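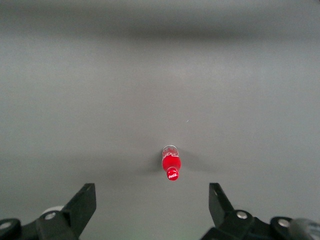

회색 작업대 위, 빨간 코카콜라 미니어처 병.

9월, 오후 4시 조금 넘어서

도자기 유약 건. 지난번 노트에 "다음엔 저울부터 볼 것"이라고 써놓고 저울부터 안 봤다. 과거의 나는 늘 현명하고 현재의 나는 늘 그 노트를 나중에 읽는다.

오늘 한 것: Flodov 백유 재시험. 배합은 지난 배치 그대로, 건조 원료 100g 기준. 바꾼 건 물뿐이다. 저번엔 눈대중으로 부었고 이번엔 재서 부었다. 눈대중 쪽이 더 잘 나왔다는 사실은 여기 적어두되 회의 때 먼저 꺼내지는 않겠다.

체는 두 번 내렸다. 첫 번째에 걸린 덩어리는 카올린으로 보이고, 두 번째에 걸린 건 뭔지 모르겠다. 봉투에 넣고 "모름"이라고 썼더니 서랍에 "모름" 봉투가 벌써 하나 있었다. 둘이 같은 모름인지도 모른다.

시편은 15개. 초벌한 것 중에서 굽이 멀쩡한 놈만 골랐다. 담금 시간은 3초로 맞추려고 했는데 입으로 세다 보니 뒤로 갈수록 빨라졌을 것이다. 마지막 몇 개는 유약이 눈에 띄게 얇다. 메트로놈을 쓰자는 의견이 예전에 나왔을 때 비웃은 사람이 나다. 철회한다.

두께는 바늘로 찔러서 확인. 앞쪽 시편은 괜찮고 뒤쪽은 말한 대로. 굽 닦기는 젖은 스펀지로 했고, 스펀지 통의 물을 갈아야 하는데 색이 마음에 들어서 아직 안 갈았다. 저 물도 체에 걸러 말리면 유약이 되겠지. 이름은 Bisholm 잡탕유로 하자. 어디에 발라도 갈색이 나올 거라는 데 점심값을 건다.

가마: Grerkavano 소형 전기로. 콘 6, 승온은 평소 스케줄. 뚜껑 쪽 열선이 여전히 한 박자 늦다. 윗단이 아랫단보다 덜 익는 건 이제 고장이라기보다 성격이다. 그래서 두꺼운 시편을 아래, 얇은 시편을 위에 놓았다. 콘 팩은 윗단 왼쪽과 아랫단 가운데. 저번처럼 콘 팩을 시편 뒤에 숨겨놓고 관찰구로 시편 엉덩이만 구경하는 일은 없도록 했다.

5시 반쯤 추가

예열 중. 뚜껑에서 김 나오는 게 길다. 시편이 덜 말랐다는 뜻이고, 덜 말랐다는 건 내가 급했다는 뜻이다. 예열을 최대 4시간까지 늘려도 된다고 스케줄 표에 내 글씨로 적혀 있다. 늘렸다. 퇴근도 그만큼 늘어났다.

기다리는 동안 Potgieter 점토 샘플 수축률을 쟀다. 선 그은 막대를 말려서 자로 재는 것뿐인데, 막대가 바나나처럼 휘어서 직선으로 재야 할지 곡선으로 재야 할지 고민했다. 실을 대고 재서 기록지에 옮겼다. 석고판에 너무 오래 둔 게 원인 같다. 다음 막대는 합판 사이에 끼워 말리고, 중간에 한 번 뒤집을 것. 뒤집는 김에 번호도 새길 것. 연필로 쓴 번호는 초벌에서 전부 날아간다. 이걸 배우는 데 초벌을 두 번 했다.

원료 재고: 장석 넉넉함. 규석 바닥. 지르콘은 통이 무거워서 많은 줄 알았는데 통이 무거운 거였다. 규석이랑 같이 주문 넣어야 함. 골회는 누가 뚜껑을 안 닫아놔서 좀 뭉쳤다. 쓰기 전에 갈아서 쓰면 된다. 뚜껑 안 닫은 사람은 이 노트를 읽고 있을 거라 믿는다. 그게 나일 가능성도 열어둔다.

메모: 관찰구 마개 새로 깎을 것. 지금 것은 끼우면 빠지고 빼려면 안 빠진다. 보안경은 건조대 옆 고리에 걸어둠. 콘 보기 전에 반드시 쓰기.

가마 여는 건 내일 점심 지나서. 그 전에 뚜껑 들춰보지 말 것. 미지근하면 괜찮겠지 하는 생각도 금지. 지난번 실금 간 접시들이 창틀에 줄 서 있으니 생각날 때마다 그쪽을 볼 것.

열고 나서 적을 것: 윗단 핀홀 여부, 얇은 시편 색, 아랫단 콘 기울기. 그리고 저울 영점.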